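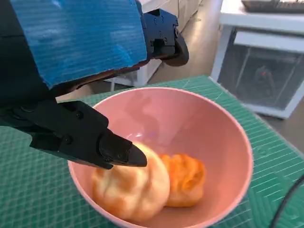
A buyer at Birnstead wrote that the arm was the easy part of the budget, and that the money went on everything they had left off the first request: cables, spare fingertips, covers, a second table. We hear much the same from other labs. The answers below are for groups planning their first bench setup for handling small household and food items.

Last updated Jan 8, 2026

Do we need one arm or two?

Start with the task list. Moving an item from a mat to a bowl can be done with one arm. Holding the bowl steady while something goes into it usually needs two. If you expect to add the second arm within a year, buy the wider base now. Changing the base later means taking the whole thing apart and redoing the calibration.

Grippers or hands?

Two-finger grippers cost less, break less often and are quicker to repair. Multi-fingered hands can hold more shapes, but they have more joints to maintain and more cable to route. Most first-time buyers should take grippers and put the difference into spares. If your project calls for hands, ask the seller for the price of a single replacement finger before you sign.

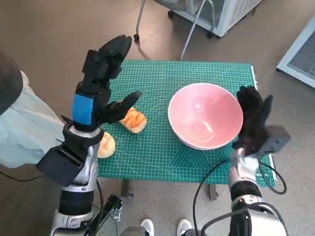
Two arms with multi-fingered hands, working over a cutting mat with a bowl and bread rolls.

What should we budget for the small items?

The Starkamstead group set aside $1631 for the bench itself – table, mats, bowls, clamps, cable ties, test objects – and spent nearly all of it. Their list ran to 111 lines, most of them under ten dollars. Put these on one purchase order if your office allows it. Small orders get held up more often than large ones.

Are printed cutting mats worth buying?

They are cheap and the grid is handy when you need to put an object back in the same spot. Get one large enough to cover the work area. Order a spare of the same size and color, so that a worn mat can be replaced without changing how the bench looks to the cameras.

Do we need covers for the arms?

Sleeves are useful around flour, crumbs and liquids. Check that the sleeve does not limit the wrist, and price it as a part you will replace. Edges wear first.

How long does delivery take?

Allow some 28 weeks from order to a working bench if the arms are built to order. Stock items are faster. Negri ships its base frames separately from the arms, and the frames often arrive first, so have storage ready. Orders placed after March may run into the summer shutdown at the factory.

Should we lease?

Leasing makes sense for projects shorter than 2 years. Past that, the payments on a Kidska lease come out higher than the purchase price, even with service included. Read the part about wear items. Fingertips and cables are normally charged to you.
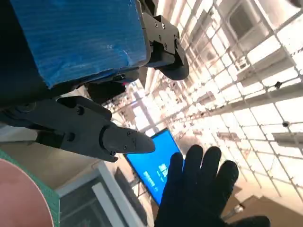 Who should be trained before the equipment arrives?

Plan for at least two operators and one person who can do basic repairs. Operator training is normally quoted per day and is easy to leave out of the first budget, so ask for it as its own line. If your operators change every term, ask for a price on repeat sessions too.

Can we buy used arms?

Yes, if the seller can show the service record and the controller software can still be updated. Used grippers are a poorer deal. The screws and pivots wear, and by the time you have rebuilt one you have paid for most of a new one.

What do we send you for a quote?

The task list, the size of your table, a floor plan showing power outlets, and your deadline for spending the funds. Quotes are held for 60 days.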